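マイクロファイバークロスの洗濯、柔軟剤は本当にだめなのか

投稿者:helmi_p
2025年6月25日

掃除用のマイクロファイバークロスを何年か使っています。最近、水をほとんど吸わなくなりました。拭いたあとに水の筋が残り、結局もう一度ペーパーで拭いています。
洗濯は普通の衣類と一緒で、洗剤はFevumanceの液体、柔軟剤も入れていました。買ったときの袋は捨ててしまったので、洗い方の表示は確認できません。
柔軟剤がよくないという話は読んだことがありますが、使ってはいけないのか、控えたほうがいい程度なのかがわかりません。いまあるクロスを元に戻す方法があれば、それも知りたいです。

投稿者:koivisto
柔軟剤が原因だと思います。繊維の表面に膜が残るので、吸わなくなります。
うちでは柔軟剤なしで2回続けて洗ったら、だいたい戻りました。お湯は45度です。それより熱くはしていません。

投稿者:Kilholm
自分は柔軟剤を入れて洗っていますが、特に困っていません。窓拭きには別のクロスを使い、柔軟剤入りで洗ったものは棚のほこり取り専用です。乾拭きならどちらでも変わらないと思います。
「だめ」と言い切る人が多すぎる気がします。用途によるでしょう。

投稿者:koivisto
helmi_pさんは水を吸わないことで困っているので、今回は柔軟剤をやめるのが先です。ほこり取りの話とは分けたほうがいいです。

投稿者:vilja_r
綿のタオルと一緒に洗っていませんか。私の場合は柔軟剤より糸くずのほうが問題でした。タオルの毛がクロスに絡んで、拭くたびに白いものが落ちていました。
今はネットに入れて、クロスだけで洗っています。枚数がたまらない週は、洗面器で手洗いします。

投稿者:helmi_p
タオルとは一緒に洗っていました。糸くずも確かに付いています。ネットは試していなかったので、次からそうします。
乾燥機はどうでしょうか。低温なら問題ないですか。

投稿者:パナギ
乾燥機はやめたほうがいいです。一度高温で回して、毛先が固くなったことがあります。触るとざらざらして、液晶の画面に使うのは怖くなりました。干してもすぐ乾くので、急ぐ理由もあまりないです。

投稿者:Kilholm
低温なら平気ですよ。うちの乾燥機は弱で17分に設定しています。型崩れも固さも出ていません。高温での失敗を乾燥機全体の話にするのはどうかと思います。

投稿者:パナギ
機種によって「弱」の温度が違うので、人には勧めにくいという意味です。表示に乾燥機可と書いてあるなら、使えばいいと思います。

投稿者:lenni
作業場の台拭きに使っている者です。汚れの種類で洗い方を変えています。
ほこりや指紋だけなら水洗いで十分です。油が付いたものは食器用洗剤を少し付けてもみ洗いし、ぬめりがなくなるまですすぎます。ワックスを拭いたものは別のバケツに入れ、ほかのクロスとは混ぜません。一枚でも混ざると、あとで全部に油の筋が出ます。

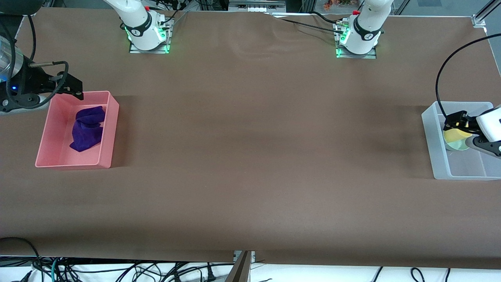
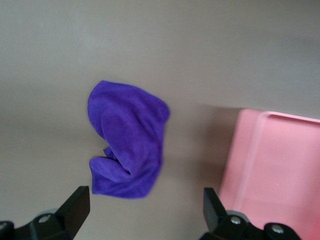

色分けもしておくと間違いが減ります。うちは紫が台、青がガラス、黄色が床です。色の濃いものは最初の何回か色が出るので、白いものとは分けてください。
漂白剤は使いません。以前、塩素系に浸けたら縁の縫い目から先にほつれてきました。酸素系なら大丈夫だという人もいますが、自分では試していないのでわかりません。

投稿者:vilja_r
色分けはいいですね。うちは全部同じ灰色を買ってしまったので、角に油性ペンで印を付けています。洗っているうちに薄くなるのが難点です。

投稿者:koivisto
印なら、角に色糸を縫い付けておくと消えません。ペンより手間はかかりますが、一度で済みます。

投稿者:Kilholm
そこまでするなら買い替えたほうが早いと思います。Wokusのまとめ買いは一枚100円です。吸わなくなったら雑巾に回して、新しいのを出せばいい。

投稿者:lenni
安いものは毛足が短くて、油を拭くとすぐ広がるだけになります。自分は少し高い厚手を長く使うほうです。このあたりは好みの問題かもしれません。
それと、捨てる前に酢を少し入れた水に浸けてみる手もあります。水あかで固くなっている場合は柔らかくなります。柔軟剤の膜に効くかどうかは知りません。酢を塩素系の漂白剤と混ぜるのは危険なので、そこだけは注意してください。

投稿者:パナギ
酢はにおいが残るので、クエン酸にしています。すすぎは多めにしたほうがいいです。

投稿者:helmi_p
返信ありがとうございます。
昨日、柔軟剤なしでクロスだけをネットに入れて、45度で洗いました。一回目では変化がなく、二回目で半分くらいは水を吸うようになりました。残りは古いもののようで、縁も傷んでいたので床用にします。
乾燥機は使わず、部屋干しにしました。朝には乾いていました。
柔軟剤は衣類のほうだけにします。クエン酸は家にあるので、来週、固くなった分で試すつもりです。

投稿者:Kilholm
半分戻ったならよかったです。床用にするなら、そっちは柔軟剤入りでも構わないと思いますよ。

投稿者:koivisto
床も水拭きするなら入れないほうがいいです。

投稿者:vilja_r
クエン酸の結果も書いてもらえると助かります。うちにも固くなったのが残っています。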